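Are loan appearances counted in a player's career total?

Posted 23/08/2022 by Diltell

Our club site lists a striker with 80 league games. The program for the Heinonen Cup says 30. Same player, same season. I suspect one of them is making it up.

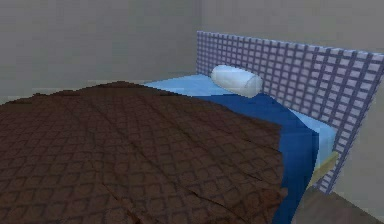 I wrote to the club in May and got a form reply, so I don't expect much help there.

Remance

Probably neither is made up. The smaller number looks like games for your club only, with loan spells left out. Programs often do that and don't say so.
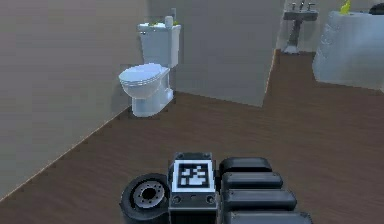 Do substitute appearances count as league games?
Most record books count them, usually in brackets after the starts. An unused sub gets nothing.

I'd still want to see the match reports before trusting either figure – club sites copy from each other, mistakes and all.

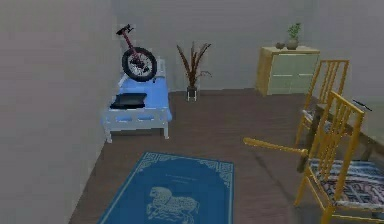
Friendlies are the other thing to check. A total that jumps by 20 over one summer has friendlies in it, whatever the page claims.

Clindico

Doubt it's loans. 50 games is more than a season's worth, so he'd need a couple of long ones, and fans would remember. My guess is cup ties got mixed in.

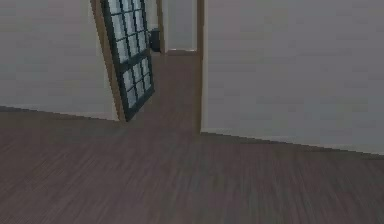 Ask whoever wrote the program which competitions they used. If they can't tell you, I wouldn't quote the number. I gave up on ours after finding 5 goals credited to the wrong brother.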